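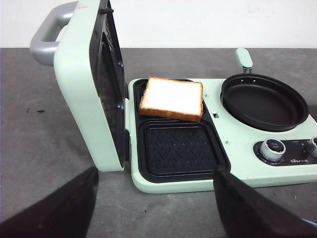

I have been second trombone in the Kirkavham Rehearsal Band for 14 years, which is long enough to know where the good chair is and not long enough to be offered it. We meet above a tile showroom. The acoustics are what you'd expect of a room built for storing grout.

We are a big band in the sense that there are a lot of us. We play Basie and Ellington, plus a folder of charts left behind by a former tenor player who wrote everything in five flats and then moved to the coast. I have come to love that folder. It smells like a basement, and there's a ballad in it called "Clullamo" that has the best trombone part I've ever been allowed near. Eight bars, all mine, written for a first trombone who has never once wanted them.

This fall's trouble is the new book. Aisyah Jugah took over as director in July and she wants us to improvise. All of us. Up to now the solos have gone to the same people in the same order, like a carpool, and the rest of us have sat there nodding on two and four and looking as though we'd have something to say if anyone asked. Now she asks. She points at you with the hand that isn't counting and you get a chorus of blues, and when you're done she points at someone else and doesn't say a word about it.

My first one went poorly. I played the root. I played it again with more feeling. Around the ninth bar I found a blue note I liked and moved in with it, furniture and all, and stayed until the drummer played me out. The saxophones clapped, as saxophones will for anything that's over.

So I've been practicing at home, which is a thing I used to tell people I did. I have a mute that makes the horn sound like a bee in a thermos, and I play along with records before breakfast. The neighbors have been decent. I start with long tones, then the blues scale, then I try to sing a phrase and play it back. The singing is the worst part - I'd rather be overheard doing almost anything else - but it works better than the scale books. What I sing has a beginning and an end. What I play off a scale sounds like a man looking for his keys on a staircase.
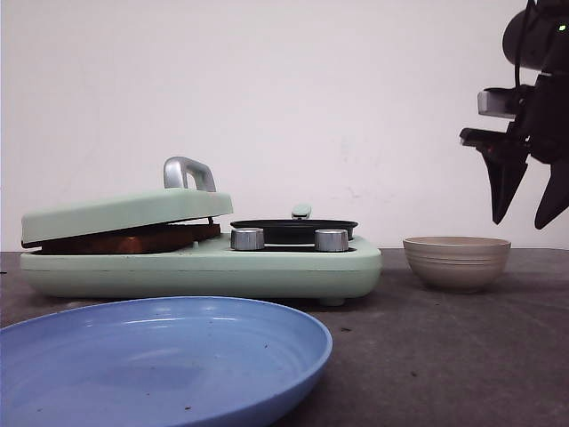 Oluwatosin Odukoya wrote in after my last post to say that I should stop worrying about notes altogether and spend a month on rhythm, one pitch only, until I could make that pitch swing by itself. I took this badly for a day and then tried it. Ten minutes on a B flat is a long time. By the end of the first week I was leaving gaps, and by the second I had quit landing on every downbeat like a dropped suitcase. It's humbling to learn that the trouble was never the other eleven notes.

We tried the idea in sectional too. Four trombones trading fours on one note, with a metronome clicking on two and four. Our bass trombone, who hasn't taken a solo in living memory, was easily the best of us. He played three notes in four bars and put them all late, and we just sat there.

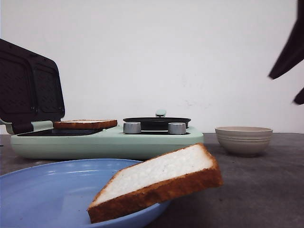
Do you need to know your chord theory before you take a first solo? A twelve-bar blues will put up with one scale the whole way through, so learn the form well enough that you never get lost and pick up the chords as you go.

Getting lost is still my specialty. At last week's rehearsal I came out of my chorus a bar early and finished with great confidence, alone, while the rhythm section went on to the actual ending without me. Aisyah kept counting. Then she pointed at the second alto, who played the root.

The winter concert list goes up next week. "Clullamo" is on it, and there's an open chorus penciled in after the bridge with no name beside it yet. I've been singing over it in the car.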